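Chapter 11
Small Tables, Side Tables and What Goes On Them 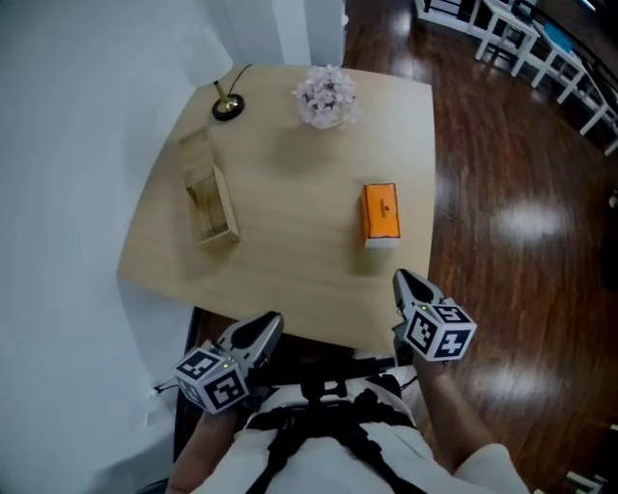
Most people start with the big furniture and leave the tables till last. Wrong way round, in my view. A table is where the room gets used — keys, post, a cup of tea, the lamp you read by. Get it wrong and you notice every evening.

This chapter is short. Two parts. First the things that stay put (lamp, flowers), then the things that come and go (boxes, packets, anything you mean to put away later). Exercises at the end, as before.

Some ground rules before we start:

Tall things to the back. A lamp with a white shade goes well against a white wall, but check it switched on as well as off. Flex towards the back edge, allways.

Flowers low. A vase you can see over. Pale pinks and whites sit easily on light wood, stronger colours need more space round them.

One open box, no lid. You will use it. Lidded boxes get things piled on top, then forgotten.

Leave the front edge clear. You need somewhere to put your hands.

Eirini Kokkinos, who taught the Farnthorpe evening course with me for 2 years, used to make students clear a table completely and put back one thing at a time. Slow. Works though. We used the same method in the Wistinden flats and it is the basis of section 11.2.

A word on cost. Nothing in this chapter needs new furniture. If you skipped the chapter on wood finishes go back and read the part on pale surfaces, becuase I refer to it below.

11.1 Things that stay put

Start with the lamp. Stand it in a back corner, then sit down.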